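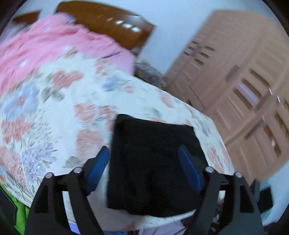
Eduardo Caldeira says he would pay real money for a machine that folds his shirts, provided it takes less time than he does and does not need him in the room. He has now said this to us twice, the second time in writing, and we have decided to take it as a purchase inquiry.

We cannot fill it. Isley, maker of the Prindix folding program, announced in July the results of its first home trial, and the company would like it known that your laundry is still your problem.

The trial put Prindix to work on folding and putting away everyday clothing in 14 homes, on the beds, tables and sofa arms where people do the job now. Prindix had already done well in Isley's own workshop, where the table is flat, the light is even and the clothes belong to the company. Bedrooms have bedspreads with opinions. They slope, they slide and they come in prints that make a small garment hard to find.

Results were as follows. Plain T-shirts and hand towels were folded to a standard that householders called "fine" or, in one generous case, "better than my son's." Fitted sheets were attempted on 20 occasions and have been removed from the product sheet. Socks were matched correctly when both socks were present, a condition that turned out to be rarer than our planning assumed.

Dark clothing remains the hard case. A black shirt folded into a bundle gives a machine very little to go on: the edges vanish into the folds, and the difference between one layer and three is mostly a matter of faith. A person settles the question with a pinch of the fingers. Prindix settles it by trying again. The longest single fold of the trial took seven minutes and produced a shape our engineers recorded as "compact."

The firm's trade customers will ask whether shops are any further along. Somewhat. Under a separate arrangement with the clothing retailer Rojanasak, Prindix spent six weeks tidying display tables before opening. Stock on a shop table has the advantage of being all one kind of thing, in known sizes, and of not having been slept on. The program kept up with knitwear on a quiet morning. It did not keep up during a sale, though Rojanasak's staff were kind enough to say that they don't either.

Isley's position, stated plainly for anyone writing a headline, is that machines can do parts of some chores, slowly, for people who are prepared to be patient with them. Picking up a soft thing is largely solved. Knowing what the soft thing is, which way is up and where its owner would like it to go is the work still ahead. The company has no date for a household product and asks that none be supplied on its behalf.

The next round of work, code-named Andgate, will leave folding alone for a while and concentrate on the step before it, which is getting one garment off a pile without bringing the rest of the pile along. Early sessions have gone well with dish towels. Sweaters with drawstrings are scheduled for later, after the team has had some rest.

Households wishing to take part in Andgate may apply through the Isley trials desk. Applicants should have a regular supply of laundry and a bed or table that can be spared for a morning. Please do not tidy up first. Several homes in the last trial did so out of politeness, and we learned a great deal about how well they fold.

Mr. Caldeira has been placed on the waiting list. He has asked us to note that he also owns fitted sheets.

Press contact: Isley press desk. Calls are answered until 6 p.m. Trial notes and the revised Prindix product sheet are available on request.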